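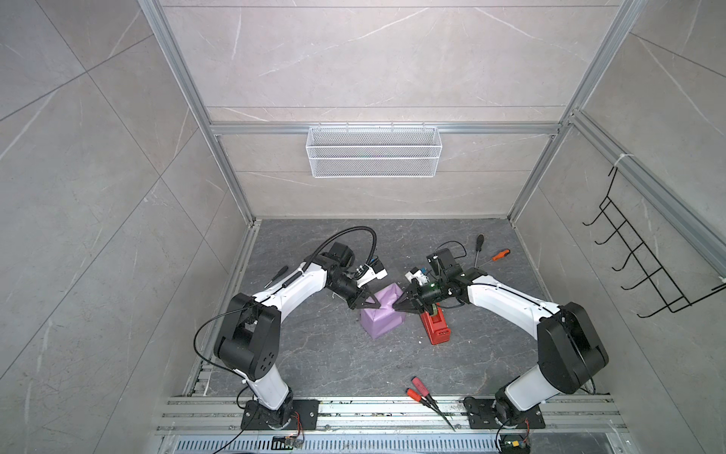

by Clare Bùi

Part 2: Hanging the rail and baskets

Okay, so you've got your Clustmont rail kit unpacked and you've found the studs (if you haven't, go back to Part 1, I'll wait). I've put these up in our laundry and in my sister's garage over in Jonusholm, and the second go was a whole lot quicker than the first!

1. Mark your rail height in pencil. I like 112 cm off the floor for a laundry, low enough that the kids can reach the basket and have no excuses.

2. Hold the rail up and check it with a level. Then check it again from the other end. My wall colour hides a multitude of sins but a crooked rail isn't one of them.

3. Drill your pilot holes. If you're going through tile, stick a bit of masking tape over the mark first and go slow, with the hammer setting OFF.

CAUTION: Know where your pipes and wires run before you drill. Laundry walls are full of both.

4. Drive the 2 end screws most of the way, leave them a touch loose, and put in the middle ones. Now snug the whole lot up.

5. Hook the wire basket over the rail and give it a good tug downwards. You want both hooks seated properly, and on mine the left one always needs a wiggle.

6. Hook rack next. The Clustmont sheet has you using the little clamp that comes in the bag, but I find a cable tie near the top stops the rattling as well. Snip the tail flush or it'll scratch you every time you reach for a coat hanger.

Note: The sheet gives 16 kg as the limit for the rail. That's everything added together, baskets and racks and whatever you've stuffed in them, so keep the big jug of detergent on the floor.

7. Leave it a week, then go round with the screwdriver again. I got nearly half a turn out of a couple of mine.

If you're short a screw, the Furkus packs at the hardware store fit fine. Grab the ones with the grey plugs. Part 3 is the fold-down drying rack, and you'll want a second pair of hands for that one.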